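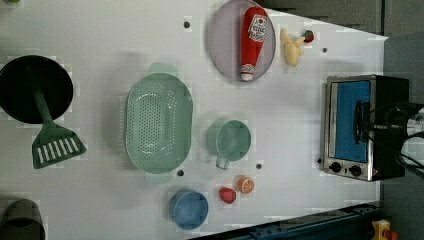 Figure 1. Part of the play kitchen set on the white table, with the pan and spatula on the left and the colander, plate and cup toward the middle.

Sorting and Storing a Shared Play Kitchen
Project report, Design for Everyday Use
Grigoris Xenos and Grigoris Chrysikopoulos

1. Background

The play kitchen in the family room at the Nutholm community center is used by children between the ages of two and six. Over the years the toys for it have come from different places. Some were bought as a set, some were donated, and a few are real kitchen items that somebody brought from home. When we first visited, all of it was kept in two deep plastic bins under the window.

The staff told us that cleanup was the hardest part of the morning. Children would tip out a whole bin to find one cup, and at the end everything went back in any order. Large items ended up on top of small ones. The play food sank to the bottom and was hardly used.

Our assignment was to pick a storage problem in a shared space and work on it for one term with a small budget. We chose this one. We wanted to find a way of sorting the toys that a four-year-old could follow without help, and to build a shelf that matched it.

2. Looking at the items

We emptied both bins and counted 66 pieces. We wiped them down and laid them out on a white table a few at a time so that we could compare sizes and shapes. Figure 1 shows one of these layouts. The plain table top made it easier to see the outline of each thing, which mattered later when we made the shelf labels.

We measured the length, width and height of every piece and wrote down the color. The pieces that gave us the most trouble were the ones with handles. The green slotted spatula has a long handle and a wide blade, so it does not lie flat in a small tray. The mint-green colander is a large oval with a handle at each end, and it takes up much more room than a cup. The black pan is round and wide. The food is the opposite. The banana bunch and the ketchup bottle are easy to lose in a deep container.

There are also pieces that belong together in use but not in size. Children put food on the lavender plate and carry it around, so we had to decide whether plates should be near the food or near the pots. We went back and forth on this and ended up testing it.

3. Ways of sorting

We tried two ways of sorting.

Sorting by color. This was Xenos's idea. The set has a lot of green in it, and we thought children would find colors simple. Each shelf tray got a colored strip and children were asked to match. The trouble was the uneven amounts. The green tray was overfull and the purple one was nearly empty. We also had arguments among the children about mint green and darker green, and whether a red toy with a green top was red or green.

Sorting by use. In this version there was one place for things you cook in, one for things you eat and drink from, one for tools and one for food. The children already talked this way while playing. A girl who had been putting cups away by color moved them to the "drinking one" as soon as we changed the labels.

We ran each version on a Thursday morning with the same group. With color sorting, 23 pieces were in the wrong tray after cleanup. We did not get a full count for sorting by use because two parents helped at the end, but far fewer pieces were out of place before they joined in. We know this makes the comparison weak.

4. The shelf

We built the shelf from pine boards left over from another class and bought the trays from Rallis, a hardware store near campus. The total cost was 40 dollars, which was the whole budget.

The lowest level is open and holds cookware. Pans and pots go straight on the board with no tray. The colander stays here too, even though it is not used for cooking on the stove, because no tray was wide enough. The middle level has one tray for plates and cups and one for food. Both trays are shallow, so everything in them can be seen from above. Tools hang from a rail on the side. The first rail was too low and the longer tools touched the floor, so we moved it up.

For labels we traced the outline of one item from each group and painted it solid black on a white card. We used the pan, the cup, the spatula and the banana bunch. We had planned to use the ketchup bottle for food, but its outline looked like any other bottle.

5. Results

The shelf has been in the room since the start of May. The staff say that the food is used more often now and that cleanup goes faster, though we did not time it before we started and cannot give a figure. The tool rail works for the older children. The younger ones tend to put the spatula in the pan and leave it there, and the staff have decided to accept that.

One tray has cracked at the corner and will have to be replaced. The label cards should have been laminated, as the paint rubs off when they are wiped.

6. What we would change

We would measure how long cleanup takes before changing anything. We would also run each sorting test more than once, on different days, and ask parents to wait until we had finished counting. The rail should be adjustable. Chrysikopoulos has drawn a version with holes at several heights, and the drawing is in the appendix with the full list of measurements.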